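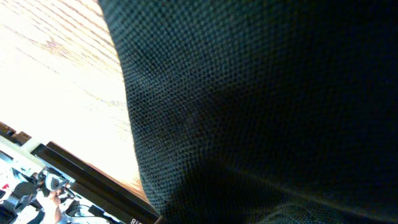
Ticket: Wrist view policy stalls on dark cloth
Project: Brornach
Opened by: Diarmuid Sheehan
Opened: 2022-06-16
Status: open, needs a second pair of eyes

OK so I'm back with the fabric problem, and I've got a bit more to go on than in February. Short version: when dark woven cloth fills most of the wrist view, the policy slows right down and then just dithers. Light cloth, no trouble at all!

Setup is the usual Troncoso checkpoint, trained on 1,000 demos, wrist stream only (I turned the overhead off to keep things simple). Success on the light cloth is 70 percent. On the dark stuff I stopped the run early because I got tired of hitting the stop button.

My hunch is exposure. There's a light wood surface in the upper left that's nearly blown out to white, and the cloth goes so dark toward the upper right that you can hardly find the weave. The left edge of the fabric is fine, you can see every little nub. So the encoder gets one good edge and a whole lot of murk – not much to plan a grasp with.

Tried so far:

Locked exposure at the light-cloth setting. No change.
Raised exposure by 2 stops. Cloth looks better to me, the wood is a total loss, and the policy now drifts toward the glare. Fun to watch, not useful.
Cropped the lower left so the model can't latch onto the rail and the hardware down there. Helped a little, I think, but I only ran 3 trials, so please don't quote me.
Retrained with brightness jitter. Still cooking on the Watuvcombe machine.

What I haven't done is check whether the Kondora loader normalizes each image separately or uses the dataset mean. If it's the dataset mean, that could be the whole bug – our demos are nearly all pale fabric (my fault, I picked the cloth).

Can somebody who knows the loader take a look? I've put the logs and the config in the ticket folder. I'll add the jitter numbers when the run finishes, and please leave the exposure lock on until then.

Diarmuid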